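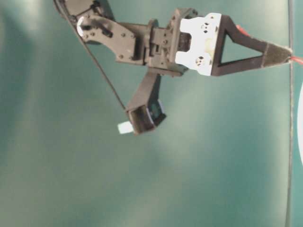
According to Mohandas Namboodiri, the color called teal has no fixed boundary, and any definition of it is a matter of trade custom. Most paint makers place it between blue and green, at low to medium lightness. The name comes from the duck, whose head carries a stripe of a similar shade, and came into use as a color term in the early twentieth century.

Pigments

Teal wall paint is usually mixed from phthalocyanine blue and green, with black or a little umber added to reduce the strength of the color. Older recipes used Prussian blue with a yellow, and tended to shift toward green or brown in lime plaster. The Cestach color card lists 162 blue-greens, 2 of them sold as teal; the later Rukance card has 199 and divides the group by lightness.

Appearance

Matte teal surfaces look grayer under warm lamps and bluer in north light. Uneven film thickness shows as mottling – a second coat normally removes it. Touch-up work is best done from the same batch.

See also

Cyan
Turquoise
Viridian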